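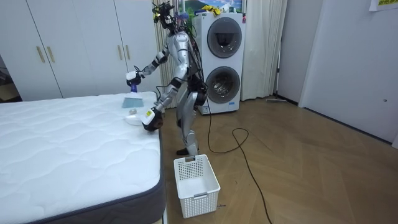 Take 90. Mwende had the gloves on, elbows up, breathing through her nose.

"Brush lower," Ulla said in her ear. Ulla was in the other room with the numbers. Always with the numbers.

"I am lower."

"You're over the mattress. Not on it."

Fine. Wrist down. A lag, tiny, like talking on a bad phone line, and then the blue brush would follow. It always followed. That was the creepy part, teh way it copied her even when she was tired. Especially then.

Pratell wanted a clean sweep. Head to foot, crumbs to the pan, no flinching. Five good ones by tonight or Strickland would call again. Strickland had never swept a bed in his life, she'd bet money.

Her grandmother had. Every morning, short strokes, always away from the pillow end. Mwende hadn't thought of that in years. She turned her wrist.

Short strokes, then. Away from the pillow end.

"What's that?" Ulla. Sharp.

"What's what."

"That little flick. At the end. It isn't in the script."

Mwende stopped. Her arm ached up to the neck. Nine hours of this. The flick was her grandmother's, a snap to get the dust off the bristles, and she hadn't meant to do it.

"Want me to redo it?"

Nothing on the line. Typing. More typing.

"No," Ulla said. "Keep it. Do it agian."

So she did it again.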